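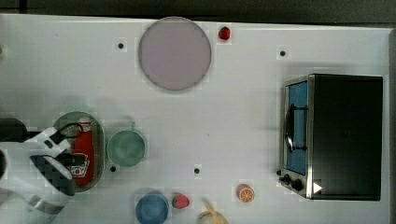 Shahnaz Karunaratne replied:
I would keep the toaster oven on the right and give it more free space on the left, where the door opens. In my old kitchen I had plates standing close to the oven door, and every time I had to move them first. After one week I was tired of it.

marilou_s wrote:
Thank you, Shahnaz. For the people who come new to the thread, I repeat the question. I am setting up a play kitchen corner at our community room in Plestolbridge. There is one white table, a toaster oven, one big pink plate, an oval metal tray, and the play food (the strawberry, the ketchup bottle and more in a box). The children pretend to cook, and sometimes an adult makes real toast for them. Where should each thing live on the table, so that we do not clean up for half an hour every time?

Marilou Salazar

pantry_goose wrote:
Do you need the oven on the same table as the toys at all? Ours is on a separate shelf, above the height of the children. I would not mix real heat and play food. Plastic ketchup and a hot oven door are not good friends.

marilou_s wrote:
The oven is unplugged during the play and the plug is behind a locked cover. We use it for real only when the play food is back in the box. But I understand your point and I will bring it to my colleagues.

pantry_goose wrote:
Unplugged is fine, but it can still be warm from before. We had one that stayed hot much longer than I expected. Please check with your hand near the door before the children come back to the table.

oldspoon wrote:
I disagree a little with goose. If the real oven is on a high shelf, the children want to climb to it. On the table they see it every day and it becomes boring. With my two grandchildren this worked better than hiding. Of course they were 4 and 6 years old, not toddlers.

pantry_goose wrote:
Two grandchildren with a grandparent next to them is one thing. A community room is another thing. I stay with my opinion.

Shahnaz Karunaratne wrote:
Can we come back to the table? :) My proposal is in zones. Left side is the tray, and on the tray go all the bottles, lying down. If they stand, they fall and roll away. Middle is the plate, this is where the "meal" is made. Right side is the oven. Small pieces like the strawberry should have a bowl of their own, or they will be under the radiator by evening.

marilou_s wrote:
I like the zones. About the bottles, do you really mean lying down? My colleague says that a ketchup bottle must stand, like in a shop. The tray has a rim, so it would hold them both ways.

Shahnaz Karunaratne wrote:
Lying down for play bottles, yes. They are light. A real ketchup can stand, it is heavy enough when it is full.

tin_and_twine wrote:
We tried the same with a tray from Istero and the rim was too low, the bottles rolled over it when somebody pushed the table. A piece of non-slip mat inside the tray solved it. You can cut it with normal scissors. Wash it sometimes — ours collected an incredible amount of crumbs.

oldspoon wrote:
Second vote for the mat. Put one under the plate also. A round flat plate on a smooth white table slides like on ice.

marilou_s wrote:
Good idea, I have a roll of this mat at home from when I did my drawers. Next question, how do you clean a white table top? Ours gets gray marks from the metal tray when the children push it. I tried dish soap and a sponge, and it helped only partly.

tin_and_twine wrote:
Baking soda with a few drops of water, soft cloth, no pressure. Try first in a corner. Do not use the green side of the sponge, it makes the surface dull and then the marks come back faster.

pantry_goose wrote:
Or a melamine eraser sponge. It removed the gray marks from our table in 2 minutes.

tin_and_twine wrote:
The eraser sponge is also a sanding thing, only very fine. Once or twice is okay. If you use it every week, you will see a dull spot where the tray usually is.

pantry_goose wrote:
I use it since January and have no dull spot. But maybe our surface is harder, I don't know.

jansen_fan wrote:
Felt dots under the tray, the kind for chair legs. Then there are no gray marks and you can all stop arguing. A sheet from Jansen has enough for the tray and also for the chairs.

marilou_s wrote:
Felt dots would be nice, but the tray is also washed in the sink. Do they stay on?

jansen_fan wrote:
No, they come off in hot water. Wipe the tray with a damp cloth, it is only for toys anyway.

Shahnaz Karunaratne wrote:
Marilou, please write again when you have used the zones for a few weeks. I am curious if the bottles stay on the tray. In our group in Zeltside the plate zone works very well, but the bottles still travel.

marilou_s wrote:
I will. For now I take the mat for the tray and for the plate, a bowl for the small food, and the baking soda for the marks. The place for the oven we will discuss at our next meeting.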